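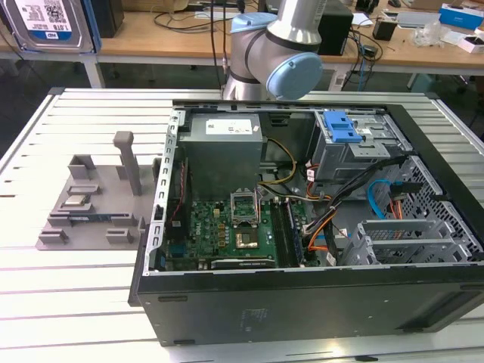
Case on its side, panel off, bracket up. Spare chip and stick parked on the left.

Thread: Is it worth putting anything into this old tower?

orine_dave
Got this one open on the bench Tuesday and I keep going back and forth. Green board, gray power supply, cables all over the right half. A shop in Vurnton quoted me 97 dollars to "refresh" it, meaning a faster chip, another stick of memory and a cleanup. The guy at the counter swore it would feel like a new machine. I have heard that one before. Does anybody here believe it?

mhrnciar
No. A faster chip from the same family gets you a few percent you will never notice. Put in an SSD and leave the rest alone.

ketchup_bus
What she said. Although I'd like to know what you use it for before I tell you to spend even the SSD money.

orine_dave
Email, my tax stuff, a scanner that only has drivers for this machine. The scanner is the whole reason I haven't hauled it to the dump.

Dilek G.
Then the scanner is the thing to fix. There is generic scanner software that covers a lot of old models, it costs less than 97 and it will run on whatever you buy next. You are about to perform surgery on a computer to keep a scanner alive.

orine_dave
Tried one of those. It made every page pink.

Dilek G.
Which version? The old one did that on mine too. There's a setting for it under color, took me an evening to find.

slotted_tray
Nobody's mentioned the power supply. I would not trust one out of a tower that old, label or no label. Do you know the age?

orine_dave
No idea. Came with the case when I bought it from a dentist's office. Fan spins.

slotted_tray
Fan spins means the fan spins. I had one spin right up to the day it took a drive with it.

ketchup_bus
And I've had supplies run fifteen years in a dusty garage. People on here replace them like they're milk.

slotted_tray
Fine, but you aren't the one losing the tax returns. A decent small one is 49 dollars at Bevach right now.

mhrnciar
So we are at a supply plus an SSD plus whatever the shop wants, for a computer that reads email. This is how these threads always go. Somebody asks about a 97 dollar job and by page 2 he has a cart with 375 dollars in it.

S_Riha
Looking at the picture, one question for the OP. Is the gold one by the socket the one going in or the one that came out? With the bracket up like that, I'd want to know where each chip is supposed to end up before touching anything. I have mixed up two chips that way and wasted a Sunday on a board that was perfectly good.

orine_dave
Gold one is staying. The one on the left came out of a drawer and I have no reason to think it fits, I just wanted to compare them.

S_Riha
Then look up the board model and the list of supported chips before you compare anything. "Looks about the same size" is not a test. Same for the memory. If the notch is in the wrong place, stop pushing.

Uchenna A
I'm going to be the one who disagrees. I did more or less what the shop is offering on my mother's tower in April. Second stick of memory, fresh paste, blew the dust out. It went from unbearable to okay. She's still using it.

mhrnciar
Did you change the drive at the same time?

Uchenna A
...yes.

mhrnciar
There you go.

Uchenna A
The memory helped too! She keeps almost 49 tabs open. You can't tell me the extra stick did nothing.

mhrnciar
I can tell you that you changed four things at once and picked your favorite.

ketchup_bus
While it's open, tie up those yellow wires at least. They loop right over toward the middle of the board. Costs you a zip tie.

slotted_tray
Agree with ketchup for once. Keep them clear of the cooler fan when it goes back on.

orine_dave
OK. Not paying the shop. I'll try the scanner software again with the color setting, and if the pages come out white the tower can go. If they're still pink I'll get the SSD and a supply and put the same chip back. Dilek, can you post where that setting is?

Dilek G.
Will look tonight when I'm home. It's two menus down and named something dumb.

S_Riha
Fresh paste when the cooler goes on, and wipe the old stuff off first. Please don't reuse it.

orine_dave
I have a tube from De Smet that's been in the drawer since the dentist days. Still good?

S_Riha
No.

ketchup_bus
Probably.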